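Gruletti Countertop Kit - README

March
By the Drallar bench notes team

This README covers the Gruletti Countertop Kit, the tabletop arm package sold by Jurkley, and the sample recordings that come with it. It also has our notes from using the kit. We bought ours at the normal price and have had it on a bench since the winter. If you only want to get the arm moving, read "Setup" and "First run" and skip the rest.

## What the kit is

The Gruletti is a small robot arm that clamps to the edge of a table. It has a two-finger gripper and a small camera at the wrist. The kit is meant for people who want to record short handling tasks with household things and then train or test a policy on them. It is not a kitchen robot and Jurkley does not sell it as one. Nothing in it is rated for food contact or for heat.

There are two versions. The basic version has the arm, the gripper and the wrist camera. The Blackburn version adds a second camera on a stand and a hand controller with a proper trigger. We have the Blackburn version, but the sample recordings use the wrist camera only, so everything below applies to both.

## In the box

- arm, with base clamp
- gripper with black fingers fitted, plus one spare pair
- wrist camera and its cable
- power supply
- hand controller (Blackburn version only)
- second camera and stand (Blackburn version only)
- hex keys
- a card with the download link and a license code

There is no printed manual. The PDF is reached from the link on the card. It is decent on the arm and thin on the software. The appliance and the food items in the recordings are not part of the kit.

## Setup

1. Clamp the base to a table that does not rock. The clamp takes most desk edges, but a rounded edge will let it creep. We put a strip of rubber in ours.
2. Plug in the wrist camera before you power the arm. If you do it the other way, the software finds the arm and then says there is no camera, and you have to restart both.
3. Run the setup tool. It asks for the license code once.
4. Home the arm. Keep the reach area clear while it does this, as the first move is wider than you would expect.
5. Set the grip force. The default is 32 on a scale that goes up to 99. The scale has no units.

The setup tool writes a file called bench.cfg in your home folder. Back it up. Two updates have overwritten ours, and the table height had to be entered again both times.

## First run

Start with the "pick and hold" task. Put one item in reach, start the recording, close the gripper, lift, wait, stop. Play it back before you do anything else. Most problems with camera focus show up at this point and they are much cheaper to fix now than after an afternoon of recording.

After that, try something with a door or a drawer. Low surfaces with a lip in front of them are the hard case for this arm. The wrist is thick, and on a small appliance the knuckle can reach the door before the fingers reach the rack. Slow the approach down and come in from higher than looks natural.

## The sample recordings

The download has 2,000 short episodes, all made with the same model of arm. Each one has the wrist video, the joint positions, the gripper opening and a one-line task text. They are sorted into folders by task family:

- pick/ - one item, lift and hold
- place/ - one item, lift and put down on a marked spot
- appliance/ - items moved in or out of something with a door
- mixed/ - everything that did not fit elsewhere

The appliance folder is the reason most people will want this set. It is also the least even. Some episodes begin with the door already open and some do not, and the task text does not always say which. If that matters for your work, sort them yourself before training.

Failed attempts are kept. They have a field called "ok" set to 0. In our checks the field was right most of the time, but the rule used for it is not written down. An episode where the item is dropped and picked up again is sometimes marked as a success.

### Fields

- episode_id: text, unique in the set
- task: one line of plain English
- ok: 0 or 1
- wrist_video: path to the video file
- joints: list, one row per time step
- grip: opening, from 0 (closed) to 99 (open)
- notes: free text, mostly blank

Note that "grip" in the recordings is opening and "grip" in bench.cfg is force. They share a name and the same top value. We lost most of a Monday to this.

### Known problems in the recordings

- Video and joint rows can drift apart in long episodes. Use the time stamps and do not pair them by row number.
- In close work the fingers and the held item fill a large part of the view, and the far side of the item is hidden. A policy trained on wrist video alone has very little to go on in those moments.
- Reflective metal and glass give bright spots that move with the camera. Simple color or edge filters pick these up as objects.
- Some task texts have spelling mistakes. We left ours as they came so the ids and texts still match the download.

## The gripper

The fingers are stiff and do not wrap around things. For boxes and blocks they are fine. For lumpy items they hold on two small patches, and the item can turn a little as the wrist moves. A lower force with a slower close worked better for us than a hard squeeze. With the force above the middle of the scale, light items tended to pop forward out of the tips.

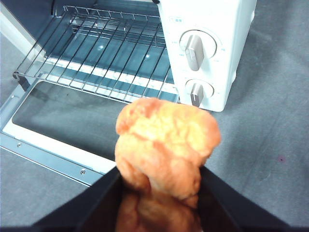 Wrist camera view, appliance task: fried-style item held between the fingers, toaster oven door open, rack in place.

Views like this one are typical of the close part of an appliance episode. The held item covers a piece of the door's front edge, which is also the edge the wrist has to clear. If you are labeling by hand, decide early how you want to treat covered edges and stick to it. We mark only what can be seen.

Swapping fingers takes two screws a side and a few minutes. The spare pair is the same shape as the fitted pair. Jurkley lists a softer set with a ribbed face, sold separately, which we have not tried.

## Cost of running it

The license code is for one machine. Moving it to a second machine means writing to support, and they answered us in 2 working days. The arm itself has needed nothing apart from a retightened clamp. The camera cable is the weak part. It bends sharply at the wrist and ours began to cut out, so we taped a wider loop into it and the dropouts stopped. A replacement cable is in the Jurkley store but was out of stock when we looked.

## Should you buy it

If you want a small arm for collecting tabletop recordings and you are comfortable editing a config file, it is good value and the sample set gives you something to compare your own work against. If you need soft or odd-shaped items held firmly, plan on other fingers. If you need the arm to work near real heat, buy something else.

The Blackburn version is worth the extra mostly for the hand controller. The keyboard control in the basic version is slow, and it shows in the recordings as a lot of stopping and starting.

## License and use

The sample recordings may be used for research and teaching. You may not resell them. If you publish results, name the kit version and the software version, as the homing routine changed between releases and joint values from older units may be offset.

## Comments

**benchtop_r** - Thanks for the note on plugging the camera in first. I had a return form half filled in.

**mill_lane** - Does the rubber strip affect the homing at all? Mine is off by a few millimeters since I added one.

**Drallar bench notes** - It can, if the strip is thick enough to tip the base. Home again with the strip in and re-enter the table height.

**oddjoint** - You are kinder about the sample set than I would be. The ok field is close to useless in mixed/. I ended up watching the lot at double speed and marking them again.

**tk_workshop** - Seconding the cable problem. Mine started cutting out with the arm stretched all the way forward, fine everywhere else.

## Related

- Gruletti Countertop Kit: changing the fingers
- Blackburn hand controller, first look
- bench.cfg settings we changed and why
- Pairing video and joint data by time stamp
- Clamps for round-edged desks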